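Skevden adds desk tasks to its hand-held gripper data set

Oct 17, 2019
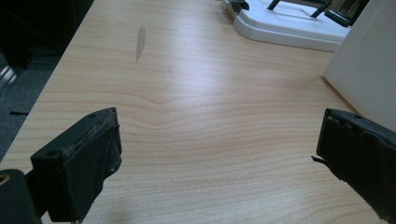
Skevden has extended its collection of manipulation recordings to office desks, the company said in a project update. Operators carry out short tasks with a two-finger gripper held in the hand, and a camera mounted on the tool records each attempt. The recordings are used to train a control model named Flondetti.

The desk portion holds 493 recordings made at 4 workstations in the Flevwood office. Collection began in May. Each operator works in blocks of 16 attempts, after which the finger pads are checked and the camera mount is tightened.

Firouzeh Ghorbani, who leads data collection, said failed grasps are kept and labeled separately. "The model needs to see the approach as well as the grasp," she said. "We had been trimming too much off the start of each recording."

Almost 64 hours of earlier kitchen recordings remain in the training set. Skevden plans to test the retrained model on a fixed arm at its Akbari site. Results will be released with the next update.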